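# Kistex Opens Remote Teaching Program at Hebden Site

Thu 9 June 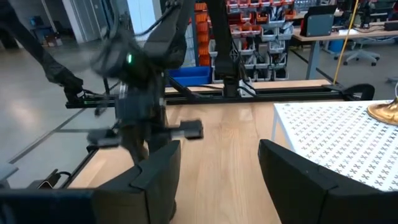

*A view past the gripper fingers of one arm toward a second arm moving over the worktable at the Hebden site.*

Kistex has begun a program at its Hebden site in which robot arms are taught bench tasks by trained operators. The operators guide the arms by remote control, and each completed run is stored as a demonstration for later use in training control software.

The program is carried out jointly with Cusmont, which supplies the control stations and maintains the arms. Under the agreement between the two companies, 16 operators will be trained during the first phase. The target for that phase is 3000 accepted demonstrations by the end of December. As of this week, 785 had been accepted.

Work at the site currently covers two tasks: placing small parts in trays and passing a part from one arm to the other. Each run is reviewed by a second operator before it is accepted. Runs in which a part is dropped are kept in a separate set and do not count toward the target.

"Our operators know these tasks from years at the bench," said Vaida Grigaitė, program manager at Kistex. "We ask them to work at their normal pace and to repeat a task in more than one way. A set of runs that all look alike is of limited use to us."

Babita Kanaujia, who leads operator training for Cusmont, said new staff practice at low speed and must pass a handling check before recording. Sessions are limited to 2 hours, with a break required before an operator may return to the controls.

A similar station is planned for the Kistex facility in Plelen. The company has not set an opening date and said the decision will depend on the results of the first phase. Staff at either location who wish to apply for operator training should contact their department supervisor.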